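Preguntas frecuentes - Taller de Manipulación Robótica Pasten

Última actualización: 28 de julio de 2023

Esta página reúne las consultas que la coordinación del Taller recibe con mayor frecuencia por parte del alumnado, las familias y los centros asociados. Las bases completas del certamen Vorkeck, en el que participan los equipos del Taller, se facilitan por separado en la secretaría.

¿Quién puede inscribirse?

Puede inscribirse el alumnado matriculado en segundo curso o superior de cualquiera de las titulaciones técnicas de la Escuela. Se admiten asimismo estudiantes de los centros asociados, previa carta de presentación firmada por su jefatura de estudios. No se exige experiencia en robótica, aunque sí conocimientos básicos de programación en Python.

¿Cuántas plazas hay y cómo se asignan?

Cada equipo está formado por un máximo de 6 integrantes y cuenta con 2 responsables, uno de programación y otro de montaje. Las plazas se asignan por orden de solicitud. Las personas que queden en lista de espera conservan su posición hasta el cierre de la convocatoria siguiente y no necesitan presentar de nuevo la documentación.

¿Tiene algún coste?

La inscripción es gratuita para el alumnado propio. Los centros asociados abonan una cuota de 660 euros por equipo y curso, que cubre el uso del laboratorio, el seguro y el material fungible. La cuota no incluye desplazamientos. En caso de renuncia antes del mes de marzo se devuelven 500 euros; a partir de esa fecha no procede devolución alguna.

¿En qué consiste el trabajo del curso?

Los equipos desarrollan un sistema capaz de recoger objetos de uso cotidiano depositados en una cubeta. El primer bloque se dedica al control del brazo y a la seguridad en la celda; el segundo, a la percepción y a la planificación del agarre. En el tercero se integran ambas partes y se realizan las pruebas internas previas al certamen.

Los objetos se eligen de manera que planteen dificultades distintas. Una pieza de construcción de plástico tiene caras planas y bordes definidos, mientras que una prenda acolchada cambia de forma al contacto con los dedos de la pinza. Los vasos translúcidos suelen presentar problemas para las cámaras de profundidad, y los objetos muy delgados obligan a aproximarse al fondo con especial cuidado.

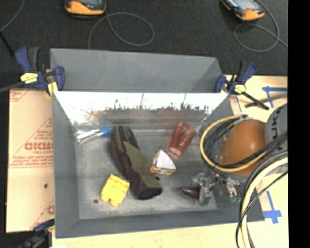

La disposición de los objetos se modifica en cada sesión. Los equipos no deben ordenar el contenido de la cubeta antes de un intento ni retirar los elementos que les resulten incómodos, salvo indicación expresa de la persona responsable. Los intentos fallidos se anotan en el cuaderno con el mismo detalle que los válidos - objeto, postura aproximada, velocidad y motivo probable del fallo - y computan en la evaluación.

¿Se puede aportar material propio?

Sí. Cualquier objeto nuevo debe entregarse a la coordinación con antelación suficiente para su revisión. No se admiten objetos de vidrio, recipientes con líquido, pilas sueltas ni elementos cortantes. Los dedos de pinza diseñados por los equipos pueden imprimirse en el propio laboratorio, siempre que el plano haya sido aprobado por la responsable técnica, Zoia Onyshchenko.

¿Qué normas de seguridad se aplican?

Toda persona que acceda al laboratorio debe haber superado la sesión inicial de prevención. Durante el movimiento del brazo está prohibido introducir las manos en la zona de trabajo. El pulsador de parada debe permanecer al alcance de un integrante del equipo que no esté programando en ese momento. El cabello largo se llevará recogido y no se permiten bufandas, colgantes ni cordones de acreditación.

Las marcas de cinta y las sujeciones de la mesa forman parte de la calibración. Si alguna se desplaza, debe avisarse antes de continuar, aun cuando el sistema parezca funcionar con normalidad.

¿Es compatible con el Trabajo de Fin de Grado?

Es compatible, previa autorización de la persona que ejerza la tutoría. El código común del equipo no puede presentarse como aportación individual; la memoria deberá indicar con claridad qué módulos ha desarrollado cada estudiante. Las dudas sobre este punto se dirigirán a Chun-yin Chang, coordinador académico del Taller.

¿Cómo se evalúa la participación?

La evaluación atiende a la asistencia, al cuaderno de laboratorio y a una demostración final ante el profesorado. El resultado obtenido en el certamen no influye en la calificación. Quienes superen el curso reciben un certificado, válido para solicitar el reconocimiento de créditos en las titulaciones que así lo contemplen.

¿Dónde se presentan las solicitudes?

Las solicitudes se presentan en la secretaría del edificio Priltulley, en horario de mañana, mediante el formulario normalizado y una copia del resguardo de matrícula. Los centros asociados pueden remitirlas por correo postal a la misma dependencia, a la atención de la coordinación del Taller Pasten.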